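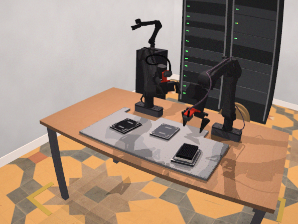 So why did we put Lillow on phones first? Phones are where people play it: in the queue, on the bus, in bed when they should be asleep.

Right, hello, I'm Róisín Mac Suibhne, and I do level design at Prorkum. (Wave at Khairul, he's on the laptop.)

Lillow is a word puzzle with a garden stuck on the side. You clear words, you get seeds, you plant things. We had 40 levels at launch and the test group finished them in 2 evenings — panic! Khairul Simanjuntak then wrote a level builder called Ragab, and I've lived in it ever since.
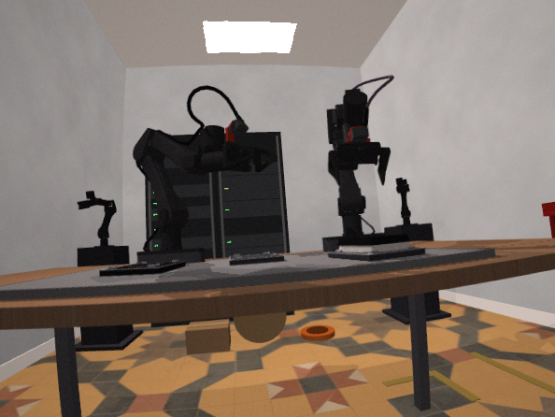 Two arms at the grey-topped table, one reaching across.

Level 907 next. Ask who's stuck on it, wait for the groans. I made it too hard and I'm keeping it, but you now get three hints instead of one.

Tablet version is out in July, same save file as your phone. Questions, then Khairul demos Ragab.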